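The Left Hand

When Annick Riviere took the job at Wisard, she told them that she had repaired watches for 40 years and that she did not know anything about computers. They said this was good. They had enough people who knew computers.

Her work was simple to explain. She sat in a chair, put her hand in the control handle, and moved the robot arm from far away. The machine kept what she did. After 400 times, they hoped, it could do it alone.
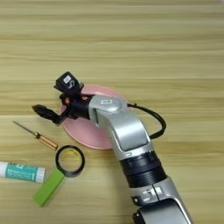

Annick did not like the word "demonstration", which was printed on her work sheet. At home one said "to show", and one showed a child, or an apprentice. On the first morning she let the gripper wait above the pink plate and looked for a long time at the screwdriver with the amber handle, lying beside the roll of black tape. With her own fingers she would have taken it without thinking. Now she had to think about each finger, and she had only a few of them, and they were black and hard and did not tell her anything.

She was slow. The young ones made 50 in a morning, and she made far less. Her screen showed the name Plolen in the corner, which was the name of the program, and under it a small clock that turned red when she hesitated. She covered the clock with a piece of paper.

"You stop before you touch," said Zeyu Ye, who checked the recordings. "Every time. Is there a problem with the handle?"

"No. I am looking."

He wrote something down and went away. She was sure that it was a complaint. 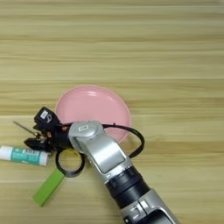
Could a machine learn to hesitate? It would learn whatever was in the recordings, Zeyu explained to her the next day, and her small stop was in all of them. He did not say if this was bad. He had run the first test in the night with 159 of her recordings – only hers, he said, because he was curious – and he wanted that she come and see.

They stood together behind the glass. The arm went out over the table by itself. It came down, and just before touching it stopped, for the time of one breath. Then it closed.

Annick felt her face become warm. Her old master in the workshop had done the same thing above every watch, with his tweezers in the air, and she had laughed at him when she was nineteen. She had not known that she had kept it.

"We can cut the pauses out," Zeyu said. "It takes one afternoon."

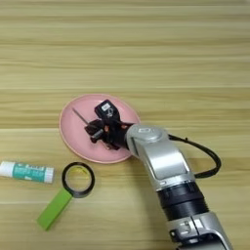

Xiong thought they should leave the pauses in, and wrote this in a message to everybody, in capital letters. The fast recordings were dropping things, the message said, and the slow ones were not. After that came many more messages, and Annick did not read them.

She went back to her chair and put her hand in the handle. It was still warm from the morning. On the other side of the glass the arm lifted a little, as it always did when she took hold of it, and she waited one breath and began.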